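By September the planner had a name, and the name was Silus, because Zoriana Vakulenko could not bring herself to write another message that began "the planner has done it again". She felt one ought to be able to scold a thing properly, and be fond of it properly too, when the occasion arose.

The trouble that afternoon was cloth. Silus had been very good with boxes at the Rasstead place, where everything had corners and stayed where it was put. Cloth was another matter. A sleeve had no front. A towel picked up by its middle became a different shape altogether, and the tracker, which had been perfectly happy a moment before, would announce that the old towel had vanished and a new one had arrived from nowhere.

"It thinks there are 2,201 of them," said Tiburcio Bañuelos, reading the log over his tea. "It's been counting every crease."

"Well, it's trying," said Zoriana, who had a soft spot for anything that tried.

She stretched the tracker's memory from 500 milliseconds to 2,000, so that it might forgive a garment for flapping about, and she asked the grasp model to wait until the cloth had settled before making up its mind. Then she started the replay and pulled her chair in — it was a squeaky chair, and Tiburcio winced, as he always did — and the two of them leaned towards the camera view.

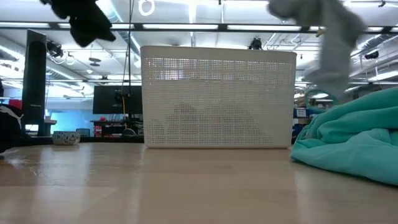
"Go on, then," she murmured, to the software or possibly to herself.

The log ticked along. One item, tracked. The same item, still tracked, a little less certain, then certain again. Tiburcio put down his mug without looking where he was putting it, and it landed on her notes, and for once she let it stay there.

"Same towel," he said.

"Same towel," said Zoriana, and she typed a line into the change list, deleted it, and typed it again with Silus's name in it.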